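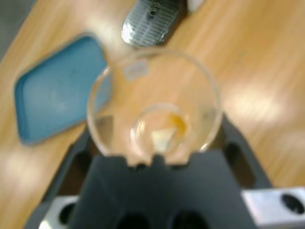

Glass container with white label, against the tabletop

Tickets My Queue Knowledge Base Log Out
Support > Prastow Site > Label Printing > Ticket 3000

Okay, so the Grelik printer is skipping labels again! I print a run of 14 and numbers 2 and 9 come out blank, every time. The rest look lovely. The blanks still feed and cut like normal, so you don't notice until you've stuck one on a glass.

What I've tried so far:
– power cycled it (twice, I got impatient)
– cleaned the print head with the wipes that came in the box
– swapped in a fresh Bozkurt roll, same blanks
– reinstalled the driver from the shared folder

Update, 2:15 pm – sent the same file to the Folevthorpe printer and all 14 came out fine over there. So I guess the file is okay? Theirs is on firmware 49 and mine still says 47. I hit "check for updates" and it tells me I'm up to date, which I don't believe for a second.

Update, 3:40 pm – plugged it in by USB instead of the network and got a full run, no blanks! Went back to the network and number 2 was blank again. I'm staying on the cable for now. Can someone push the new firmware to it from your end? Please leave this one open until then.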